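Fold Trousers on the Bed, and Fold Them by the Crease

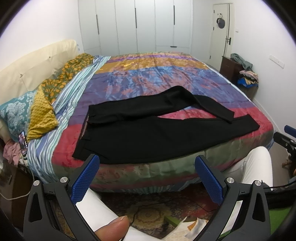

Opinion | Household

Most published advice on folding clothes assumes a table. The table is waist high, hard, clear of other objects and wide enough to take a garment at full length. Very few homes have one. The surface people use is the bed, and I will argue that the bed is the better surface for one class of garment, long trousers, provided the method is adapted to it.

Start with dimensions. A pair of adult trousers laid lengthwise needs a clear run of a little over a meter. A kitchen table will usually supply that, but only after the table has been cleared, and at most hours of the day it holds something. A double bed supplies it across the width of the mattress, with room left over for a pillow, a blanket nobody has straightened and a phone. Black trousers on a bedspread banded in purple, gold and blue are also easy to read. The outline of each leg stands out against the color, and a hem that has crept out of line shows at once. The same trousers on a dark table are a good deal harder to judge.

The second consideration is friction. A textile surface holds a textile garment in place. On varnish or laminate, folding back the upper leg drags the lower one with it, and the person folding spends one hand as a clamp. On a bedspread the lower leg stays where it was put. One hand can take the hem of the upper leg and bring it back toward the middle of the garment while the other smooths.

The objection to the bed is that it is soft, and the objection is sound as far as it goes. Pressure applied to a fold on a mattress goes into the mattress. A sharp crease cannot be set there by hand. But a crease ought to be set by an iron, on a board, before folding begins. Folding only has to preserve it. People who lean on a fold to sharpen it usually put a second crease a few millimeters beside the first, and that one is visible all day.

My position on sequence is less widely shared. The common instruction is to lay one leg over the other along the side seams, then fold in thirds. I favor the crease as the reference line for any trousers that have one. Hold the pair by the hems, match the four seams of the two legs, and let the front and back creases form the edges. Lay the result down with the waistband on the side nearer to you. Fold the upper leg back to clear the lower, smooth the lower leg from the seat to the hem, then return the upper leg and smooth that. It adds one movement. In exchange, each leg is flattened separately, and the inner leg, which most people never touch, comes out as flat as the outer one.

Nermina Nikolaidis, who ran the finishing room at the Zundale laundry in Mirville, disagreed with me about this for years. Her view was that the additional movement cost more than it returned. At 200 pairs a day she was probably right. A household does not fold 200 pairs a day. Mine folds six or seven a week, and the time involved is too small to be worth saving.

The waistband deserves more attention than it gets. It is the thickest part of the garment, usually lined, with belt loops that stand proud of the surface. Any fold that crosses it will spring open. Any stack that places every waistband on the same side will lean. Alternate them, left and right, and the stack stays level. Mimoza Todorova objects that alternation makes it harder to find a pair by its lining. I accept that, and would say that a stack tall enough for it to matter should be two stacks.

As for folding boards, I bought the Skander board in July and used it for long enough to form a view. It is adequate for shirts. For trousers it is too short, so the legs must be folded once before the board is used, and by then the work that required accuracy has already been done by hand. It also needs a hard surface beneath it, and so returns us to the table.

I would make two concessions. Wool trousers should be hung, and no folding method changes that. Trousers with heavy cargo pockets do not lie flat on anything, and can be rolled without loss. For the rest, the bed is long enough, it holds the cloth still, and it is already in the room where the drawer is.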